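## Dish trays are back on the tables

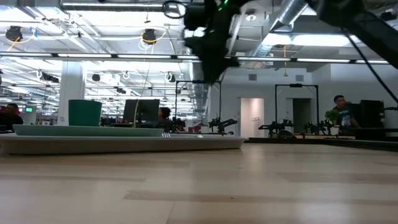
*A tray on the butcher-block table with a green cup, a plate and a fork.*

Starting Tuesday, every table in the Skallora lunch area gets its own dish tray again. If you were here before the spring move you know how it works. If you weren't, read on.

When you finish eating, your dishes go in the tray on your table. Please don't carry them to the sink one at a time. Last month the sink was full by 1:30 most days, and people who wanted to rinse out a coffee pot had to dig for the faucet.

Scrape your plate first. The compost bin has moved to the end of the counter, next to the paper towels. Plates go in flat, with cups standing on top of them. Forks, knives and spoons can lie anywhere in the tray as long as they aren't under a plate, where they get missed and end up in the dishwater. Chopsticks and wooden stirrers that are meant to be thrown out should be thrown out.

Tâm Văn and Ngân Đoàn will take the trays to the kitchen at 2:15 and again at 5:00. If you eat late, take your own dishes back and load them in the dishwasher. It holds more than people think if the cups go on the top rack.

A few notes on the dishes themselves. We bought the green cups and plates from Shahbazi after the old white set got down to 9 plates. They are fine in the dishwasher. Please keep the cups out of the microwave, though, and use the glass mugs on the second shelf for heating things up. Three of the new cups have already gone missing. Check your desk and the windowsill by the printer.

The order came to $1,406, including forks and spoons, and it used up most of the kitchen money for this year. We don't plan to order more until the next budget.

The tables also need a little care. They were oiled over the summer and hot pans leave rings, so use one of the cork mats from the drawer under the kettle. Wipe up spills with a damp cloth and then a dry one. The blue spray is for the counters only and leaves the wood sticky.

Personal containers don't go in the trays. Anything with a lid and a name on it will be put on the shelf by the fridge, and that shelf gets cleared at the end of the month.

Questions about the trays can go to Ngân. If the dishwasher is acting up, tell Tâm.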